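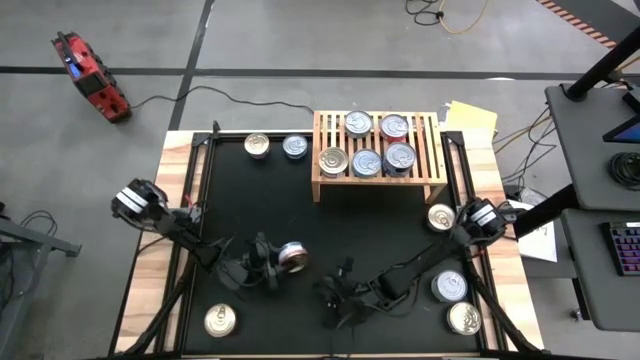
Cans and slatted riser

Best way to stack short cans on a slatted shelf riser?

Asked in Kitchen & Pantry Storage
Posted 8/18/23 by Jekard

I'm redoing the bottom part of our pantry and I want to get the small cans off the floor of the cabinet and onto a riser. These are the short round kind with ring-pull lids, mostly fish. We eat a lot of it and I buy it when it's on sale, so there is always a pile.

The riser is a little wooden bench with a slatted top and four legs. I bought it for plants and it never got used for plants. It fits the cabinet with room above and I can slide another row underneath it.

My problem is the stacking. When I put cans straight on the slats some of them sit fine and some of them rock a little. If I go up to 3 high the rocking ones lean, and then somebody pulls one out from the middle and the whole column goes. It has happened twice, once onto my foot. The cans are all slightly different sizes from brand to brand, which doesn't help. Some have a rolled rim on the bottom that seems to nest into the lid of the one below, and some just slide around on the pull tab.

What I want to know:

Should I put something on top of the slats, or will that make it worse?

Is it better to stack by brand or by what's in the can?

Is there any reason not to store them on their sides? I could fit more that way, but then they roll.

The cabinet is 16 inches deep if that matters. I'd like to not buy a plastic organizer. I had one from Zevberg and it cracked at the corner where the divider snaps in, and I never got around to sending it back.

2 answers

Answer from Youssra Hajji

I'll take these in order.

Slats first. The rocking comes from where the rim of the can lands. The bottom of a can isn't flat all the way across. It touches on the rim, and if part of the rim is over a gap and another part is on the edge of a slat that sits a hair higher than its neighbor, it will tip. Run your palm across the top of the riser and you'll find the high slat. A few strokes with sandpaper usually takes care of it. Also check the feet. Set the riser on the counter and push on each corner. If it moves, the whole thing is out of level and you can sand the slats all day without fixing anything. Felt pads under the short leg are enough.

If you don't want to sand, lay a piece of thin cork or non-slip drawer liner over the slats. Don't use anything soft. I tried folded kitchen towels one time and every stack leaned toward the back wall.

Now the stacking. Sort by can size before you think about brand or contents. Put two cans together, top to bottom, and turn the upper one a little. If it drops into the rim and stays, those two can go in a column. If it slides on the ring, they can't, or at least not with anything more on top. Cans from the same brand usually fit each other, so you will end up mostly sorted by brand anyway. 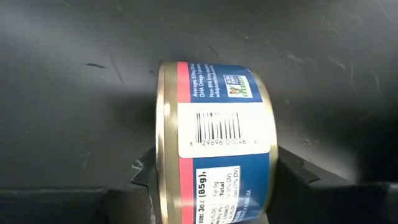 On the matter of sides, I wouldn't do it for the short ones. A sealed can won't be hurt by lying down. They roll, though, and you can't check the lid for bulging or rust without picking each one up. With a tall can you can build a ramp and let it roll forward as you use them. With a squat one it turns sideways and jams. If you really need the space, a shallow box with sides will hold them, packed in tight, lids facing out.

One more thing about the paper labels. If a can gets put down on a damp shelf the label will lift and you lose the date or the nutrition panel. I write the month on the lid with a permanent marker when I bring groceries in. Just "April" or whatever it is, no year, because we go through them well before that matters. Newest ones go on the bottom or in the back.

Don't pull from the middle. I know that's easy to say. In our house the rule is you take the top can, and if you want a different one you move the top can first and then put it back. My kids follow it most of the time.

18 people found this helpful

Answer from Plallar

Agree with most of that but I think three high is pushing it in a pantry other people use. 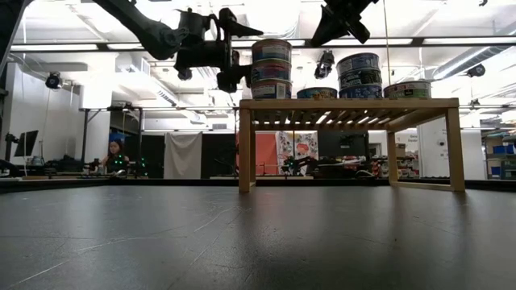
The way I do it is tall columns toward the ends of the riser and short ones in between, so your hand has somewhere to go. It looks uneven but you can get your fingers around a can without touching its neighbor. A layout with three cans in a column at the left, one by itself, another column of three, then a single at the far right leaves you two low spots to reach into. If everything is the same height you end up knocking the next stack over with your knuckles — I did that for years before I changed it. Put the kind you use most in the low spots.

Leave a little space at the back too. With 16 inches you can do that and still have two rows.

I don't bother with liner. The bare slats are fine if the bench is decent, and crumbs fall through where you can wipe them up.

Comments on this answer

Jekard: Thanks both. I found the high slat, second from the front. Sanded it and the rocking is mostly gone. I also tried the turning test and two of the brands don't stack with each other at all, so those are going underneath in one layer.

Youssra Hajji: Good. Did you check the feet?

Jekard: One was short. I put a felt pad on it.

Erraji: does this work for cat food cans

Plallar: Same idea. The ones I buy nest pretty well, so try the turning thing and see.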